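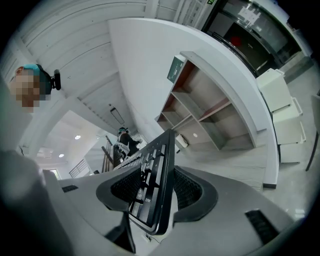 The founder of the Skollico Fund in Kershaw gave away her first $1,000 at 26, to a library that needed chairs.

"I had a small bonus and no plan for it," she says. "The librarian wrote me a two-page letter. I still have it."

The fund now has five regular donors and made $3,485 in grants last year, most of it to after-school programs.
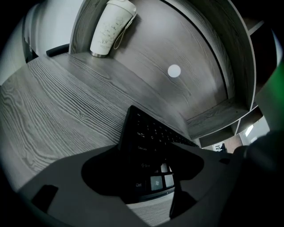 Applications open again in October, and she reads every one herself after work at Hillance. Long evenings of reading call for coffee, and a white tumbler with a faint leafy pattern suits a gray desk well enough. "I ask what they'd do with half the money," she says. "The answer usually tells me whether they've done a budget."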